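Cekow Open Day (robot demonstration)

The Cekow Open Day is a small robotics demonstration held each September in Jirkura, and I've been to enough of them now that I got asked to write this entry. It's run by the Grindo workshop, lasts one long afternoon, and costs nothing to get into. Most people come for the arm! It lives in a simulator, so what you watch is a rendered room on a big screen, with a long wooden table, letter and number blocks, and a flat square board.

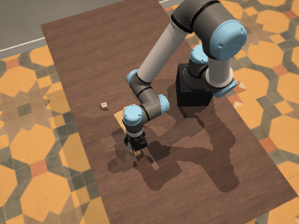 The simulated arm at the table, gripper over a small block.

The block session is the part I'd plan your visit around. Despina Vasiliu runs it, and she'll take questions the whole way through (I asked five, sorry Despina). The task sounds like nothing much: blocks and a board, and the arm has to be told which block goes where. Then you see how many little choices go into one reach – how high to come in, which way to turn the wrist, when to open the fingers – and you start rooting for the thing.

Visitors get two ways to watch. One is the room view, looking steeply down with most of the arm in sight, and the other looks straight down from the gripper end through a very wide round lens. 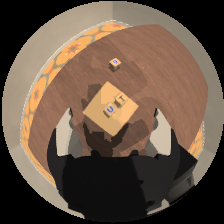

I like to stand at the back for the first run and then move up close, where you can hear Grigore Cozma muttering at the controls. He let more than 19 of us have a turn last time, which took ages and was worth every minute. My own turn lasted three tries. I never got the hang of the wrist!

The event began as a class exercise at the Tudose night school and moved to its present hall when the crowd got too big for the classroom. 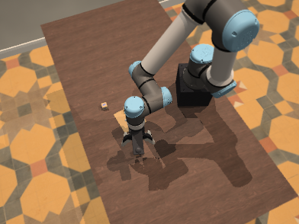 Marcelino Lopes

Doors open at 2 in the afternoon. Get there early if you want a turn at the controls, and bring a snack, as the nearest cafe is a fair walk down the hill.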